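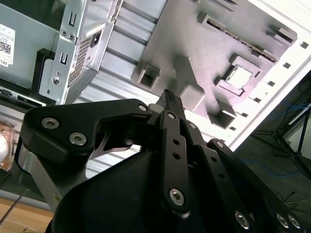 Begoña Vidal wrote in after the last newsletter to say that her old desktop had been sitting in the hall closet since she moved to Toom Street, that she was afraid to throw it out and just as afraid to turn it on, and could we please say something about what to do with a computer like that. Well, Begoña, you have plenty of company! I had three more notes along the same lines before the week was over, and Marcelle Joly stopped me outside the post office to ask the very same thing, so let me try to answer everybody at once.

The first thing I would say is to slow down. Most of us don't care two cents about the machine itself. We care about the pictures from the lake, the letters to an aunt, the recipe file somebody typed up one winter and never printed. All of that lives on the drive, and the drive can come out of the case and be kept or copied even if the rest of the computer never runs again. When my mother's old tower quit, I carried it to the county drop-off with everything still in it (I was in a hurry, and I had the dog in the car), and I have been sorry ever since about one folder of Christmas letters.

If your computer still starts, copy what you want onto an outside drive before you do anything else. Open a few of the files afterward on a different computer and make sure they look right. If you have old mail saved in a program, that takes a little more doing, and you may want to sit down with someone who has done it before. Then have the drive wiped. Dragging things to the trash doesn't really clear them off, and tax papers have a way of hanging around.

If it won't start, please don't keep pushing the button and hoping. Unplug it and bring it along as it is. Leave the monitor at home, and the keyboard too, but do bring any passwords you can remember, even the ones you're not sure of.

Kojo Korletey and Lucienne Picard will be at the long tables in the Dendano Room on 03/02/2018, from 2 in the afternoon until the building closes, and they'll help with copying and wiping for anyone in the neighborhood. There are 23 places on the sign-up sheet, which hangs by the coat rack, and Lucienne asks that you put down a phone number next to your name. If you would like your drive back to keep in a drawer, say so when you check in - plenty of people do, and you don't owe anybody an explanation.

Machines that are still in decent shape can be left with us for Dorian Leblanc, who cleans them up and passes them along to families through the Dokau Exchange. He can't take printers or the big glass monitors. Those go to the county, and the fee there was 30 dollars apiece when I called.

Coffee will be on, and I'm bringing the lemon squares again, so come early if you want one.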